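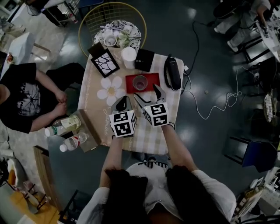 Lovely reckons the hardship form is still too long, and that anyone who has already filled in one for housing will give up on page two of ours. She said so twice on the phone on Friday and wants it in the book, so it is in the book.

Sunday, November 14, 2021
Posted by Tahsin Howlader
Filed under: Workshop notebook / Hardship fund

Spent the afternoon on the form and the sums behind it. Where we are:

The old form has four pages. Page one is name, address and household. Page two asks for income from every source, month by month, back to May. Page three is rent, fuel and debts. Page four is the declaration. I put page two beside the one the Cedeletti advice desk uses and theirs asks for last month only, plus a box for "is this usual for you?" I have copied the idea and dropped our table. That brings us to three pages, and two if the debts go into a single box.

Grant levels. Lovely wants a flat 300 for every household that qualifies. I had 100 for a single person and 600 for a family of five or more, with steps between. Ran both against last winter's list. The flat rate is easier to explain at the door and quicker to pay out. The stepped rate does more for the big families, who were the ones coming back to us in spring. Not settled. I lean towards steps, but only two of them.

Records. Memex export has 401 rows. Some of those are the same household entered under two spellings, mostly from the Wijesinghe estate where flat numbers were written three different ways. Merged the obvious ones by hand. Left the rest marked yellow. Lovely, please don't delete any yellow rows until I've checked them against the paper forms.

Fuel vouchers: Flimier still haven't confirmed whether a voucher can be split between two meters. Rang, left a message. If they say no, the wording on page three has to change again.

To do:
- retype page two, larger print
- ask Cedeletti if they mind us using their box
- work out a two-step grant table
- chase Flimier
- find the paper forms for the yellow rows

Shares: 6 | Comments: 2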